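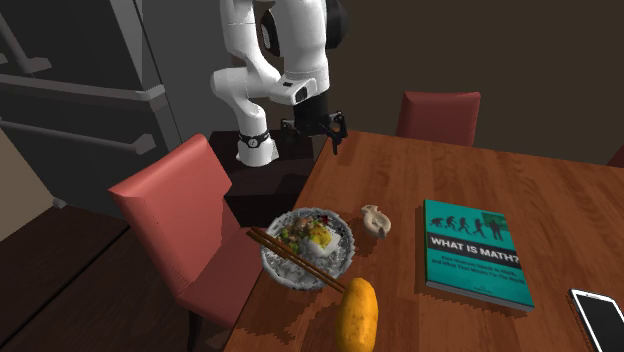

Skornora is a method for training robot grasping policies in simulation, described by Sixten Rønning in 2019. It varies the clutter around a target object while keeping the furniture fixed. In a typical rendered dining scene, a bowl of food with chopsticks laid across it shares the table with a book and a smartphone, and the arm begins with its gripper empty above the far edge. Object positions are redrawn before each trial.

The policy was trained on 18 scene layouts and tested on five others. Failed grasps fell by almost a third compared with Kobori, an earlier fixed-layout method.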